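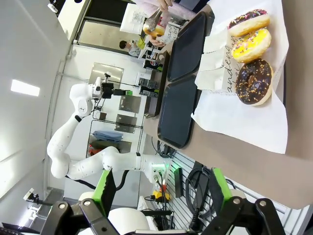

Skirlow Countertop Display Case, Two Shelf

Category: Bakery & Café Supply > Display Cases

Skikorden lists this case as "all-day fresh." We stock it, and we would not go that far. A box with a lid slows down drying. It does not stop it, and a glazed donut put in at opening will be tacky by mid-afternoon whichever case you buy.

What you do get is a clear front, a rear door that closes without a slam, and two shelves that lift out for washing. The maker rates each shelf for 24 donuts. We have our doubts. That number seems to assume plain rings packed edge to edge, and anything with sprinkles or thick icing needs more room than that.

The older Giston case costs less and has a sturdier hinge. If you only sell over the counter for a couple of hours in the morning, we would look at that one first, or at a plain tray with a cover. The Skirlow makes more sense where customers line up close to the food and lean in – the taller front helps there.

Item no. 2997
Finish: black or clear base
Lighting: none. A light kit (item no. 1184) is sold separately, and we think it is overpriced
Warranty: parts only, hinges excluded

The door is advertised as tested to 1000 openings. A busy shop could get through that before December is out, so ask us about spare hinges when you order. Tongs, liners and price cards are not included.

Urquhart Bakery Supply | Contact us | Shipping & returns | Back to top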